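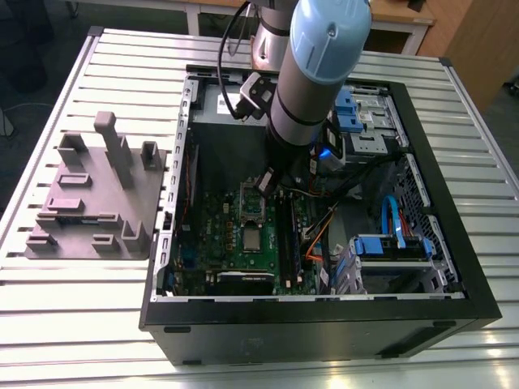
I spent the afternoon swapping between the Jesow and Tastberg fingers on the arm. The job was the same for both: memory and CPU, between the old desktop tower and the printed plate.

The Tastberg pair is stiffer but wide at the tip, and the memory slots leave little room for that. 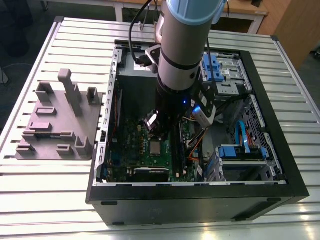 Thérèse Petrenko wanted the approach slower, so I dropped it to 64 mm/s and left it there for both sets.

Jesow fingers are thin – thin enough that I worried about flex on the CPU. I set the force limit at 94 and stopped fiddling.

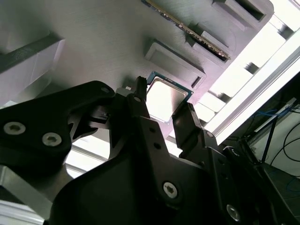
I'm keeping the Jesow set on for July. The Rornex controller still needs its update, and I have 194 log files to sort first.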